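Home > Community > Workshop and storage > Surfaces and benches

Matt black worktop goes grey and patchy where tools are put down

Posted by Kakirus
July 8, 2026
Tags: benches, coatings, black paint, marks

I have a bench top made from birch ply which I painted matt black in April. Two coats of water-based primer, then two coats of water-based black from a trade tin, rolled on with a foam roller. The bench is used for light repair work: small screwdrivers, pliers, a soldering iron on its own stand, nothing heavy.

The coating has not chipped. What I get is grey marks wherever a handle or a metal edge is set down or dragged, plus shiny areas along the front edge where my forearms rest. Washing-up liquid and warm water take off some of the grey but leave a cloudy ring. White spirit did nothing. I tried a melamine sponge on one corner and that corner is now glossier than the rest.

I want to keep it black and keep it matt, as I work under two strip lights and a shiny top gives me a headache. Is there a clear coat that will stop the marking, or do I have to strip it and start again with something else?

Owino
Member, Flarkville

Just oil it. I did a black table with Danish oil and it looks fine. Wipe on, wipe off, leave overnight.

Girton
Moderator

Oil will not go into a painted surface, so please disregard the above for this case. It will sit on top of the paint and stay tacky.

There are two separate faults in your post and they need separate treatment.

The grey marks are mostly metal and plastic left behind on the paint. A matt finish is rough at a small scale because the flatting agent stands proud of the binder, and it works as a mild file on anything softer than itself. This shows more on black than on any other colour. Some of the marks will be burnishing, where the rough surface has been crushed flat. The forearm areas are entirely burnishing, with some skin oil on top. Transferred material can be cleaned off. Burnished paint can't be cleaned back to matt, and the melamine sponge is a fine abrasive, so you have polished that corner.

The cloudy ring is probably detergent residue. Go over it with clean water and a microfibre cloth, then dry it at once.

As for a clear coat: a dead matt one will behave as your paint does now, and in my experience it also turns slightly milky over black. Use a two-part water-based polyurethane floor lacquer in the grade sold as "extra matt" or "satin-matt". Expect a little more sheen than you have at present. Procedure:

Degrease with sugar soap and rinse twice.
Key the whole top with a grey abrasive pad, including the glossy corner, until it looks even.
Remove dust with a damp cloth. Don't use a tack rag, as some leave wax.
Stir the lacquer from the bottom of the tin for several minutes. Most complaints of uneven sheen come down to flatting agent left at the bottom.
Apply 2 thin coats with a short-pile roller, finishing every pass in the same direction.
Leave it 5 days before putting tools on it. It will be touch dry long before that and still soft underneath.

Test it on the underside first. Ply from a single sheet can still take paint differently on each face.

Ghizlane Abdelaziz
Member

Agree with Girton on the lacquer, but I would ask whether paint is the right choice for a working surface at all. I went through three painted tops before giving up on it. The present one is black through-coloured laminate, bonded to 18 mm ply with contact adhesive and trimmed with a router. A scratch shows far less as there is no different colour beneath it. It still picks up finger marks, though a damp cloth deals with those.

If you go that way, ask for a textured finish and look at an offcut under your own lights before ordering. Put a balancing laminate on the underside too, or the board will bow.

One cheaper option is to leave the paint as it is and lay a rubber mat over the area where tools are put down. Check that the mat is sold as non-staining. Plasticiser from soft PVC can soften water-based paint and you may lose the coating when you lift it.

Viewed 978 times

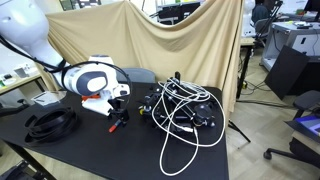

Small tool handle with a red-orange end, on a black tabletop.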